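Handheld demos vs teleop for pouring tasks — does the gap hold up?

Board: Manipulation and Learning
Started by brusteck_fan, Jul 30, 2019

brusteck_fan
Has anyone else read the Tadis writeup? Claim is that 50 demos recorded with a handheld gripper beat 50 teleop demos on their pot-pouring task. Same policy, same training recipe. I want to believe it, mostly so I can stop wearing the teleop gloves, but 28 trials per condition is thin soup.

wristcam_only
Thin, but I buy the direction. Teleop people drive like they're parking a rental. Every demo has a long pause before contact while the operator squints at a monitor, and the policy learns the pause beautifully. Ours would stop above a cup and think about its life.

nudunis_lab
We run a similar handheld setup, so biased witness. Kitchen table, fisheye on the gripper, one marker on each finger so we can recover the opening width. We're in the middle of the bean pot set now.

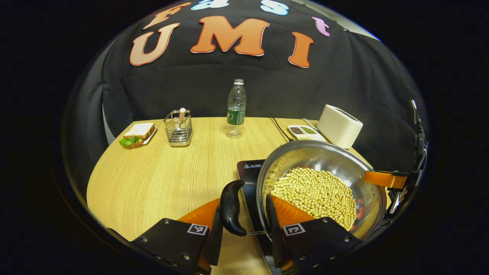
nudunis_lab

Beans in a steel pot, handle between the fingers, table left cluttered on purpose. In March we collected on a bare table and the policy fell apart when someone set down a water bottle. We recollected with clutter and kept the demo count the same. Success on a rearranged table went up to 60 percent. I won't tell you what it was before, out of respect for the dead.

gearlash
Polished pot interior though? Doesn't that wreck you?

nudunis_lab
Less than I feared. The markers are out on the fingers and we track those fine. The policy probably does pick up on reflections. It hasn't confided in me.

bellamy_arm_owner
I'll be the grump. You changed the clutter AND recollected, so your operators had another round of practice. How much of that is the table and how much is people getting better at holding a pot by the handle? Same problem with Tadis. Their teleop operators were new and the handheld ones had hands.

wristcam_only
"Had hands" is the whole argument for handheld, no?

bellamy_arm_owner
It's an argument for cheap data. It isn't evidence the data is better per demo. Match on operator hours, then talk to me.

nudunis_lab
Fair hit. We had 2 operators and both did both rounds, so practice is in there. I could retrain on the first half of the cluttered set against the second half. If practice matters it should show up.

gearlash
Please do. And report the failures by type — a miss on the grasp and a spill at the end shouldn't land in the same bucket.

brusteck_fan
So the gloves stay on for now. Great.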